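March, 6.40 am

Early start at the Bramthorpe unit. The two arms are on utensil caddies this month, so I set out the spatula, turner, whisk and ladle before my tea. Zestus want 300 runs by Friday week, and we've done roughly half.
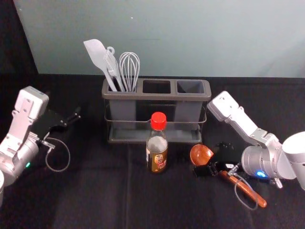 I used to pack these sets by hand, 601 on my best shift. Now I lay things out, watch, and write down what went wrong. My wrists are better for it. My head is more tired. Two of the packers have moved over to Kaltetti and the bench is quieter without them.

Asked again about the new pay grade. Answer after Easter, apparently. Must bring thicker socks.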